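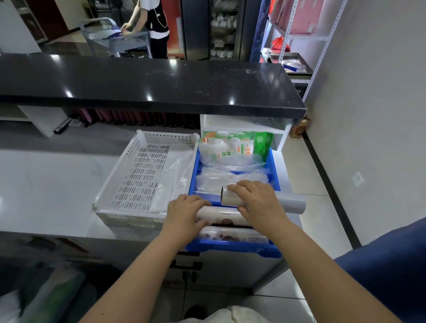 Raimonds Strazds

Structures group, Wednesday meeting, minutes

Started at 3, or when the coffee let us. Lewis Cairns in the chair, me on the keyboard, Clovbridge office on the phone and mostly audible.

1. Last minutes. Approved without anyone admitting to having read them.

2. Grollow footbridge, buckling check. Lewis ran the linear buckling analysis and got a load factor he described as "lovely." Asked what imperfection he had used, he said none. It was pointed out that the steel fabricator may not be so generous. Lewis to rerun as a nonlinear analysis with the first mode shape as the starting imperfection.

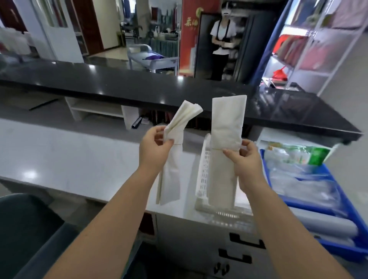
Clovbridge wanted to know which direction the imperfection should go. Both, one after the other, and keep the worse answer. Some sighing on the line.

3. Mesh. The Avotiņš model has 60 mm shell elements on the top flange and 100 mm everywhere else, including at the stiffeners, where all the trouble is. Raimonds to refine there and leave the rest alone.

4. Starnel license. We have one seat and it was left open over lunch again - no names, though he was in the chair. Agreed to close it when leaving the desk.

5. AOB. Clovbridge asked if 2000 load steps was too many. Yes.

Next meeting same time, with the rerun results or a good excuse from Lewis.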